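Open day at the Stotero brass works

I've played the baritone horn in one community band or another for 25 years, and I had never once seen how a horn gets made. So when Stotero opened its doors I drove the 38 miles to Skullard, got lost twice, and walked in right as the first tour was leaving.

We started in the bell shop, and oh, the noise! A man was hammering a flat sheet around a steel form, and he let a few of us have a swing at a scrap piece (mine looked like a taco). They told us a bell gets about 2000 hammer blows before it goes on the lathe. After that came the valve room, much quieter, where every piston is lapped by hand. I could have stayed there all afternoon. 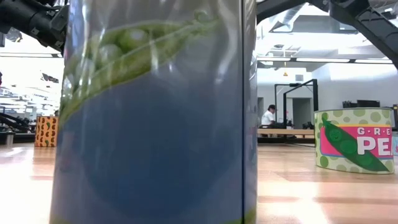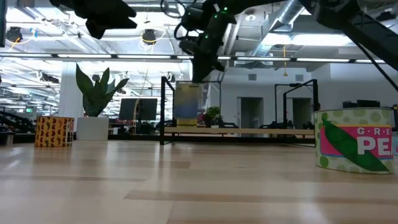
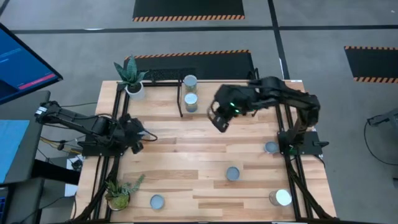

Denise Harlow, second baritone and newsletter editor

The play-testing room was the part I'd been waiting for. They had the Vidmar out, their big four-valve euphonium, and the smaller Drastell next to it, and anyone could try either one. I went in sure I'd love the Vidmar – it's the one everybody talks about – but the Drastell sat so easily in my lap and the low notes just fell out of it. The price tag brought me back to earth.

Lunch was chili in the parking lot, with a quintet of employees playing marches on the loading dock. A bit fast, but good! I bought valve oil and a mouthpiece I don't need. They're doing it again in November, and you should sign up early if you want the bell shop, as those groups are small. Bring earplugs.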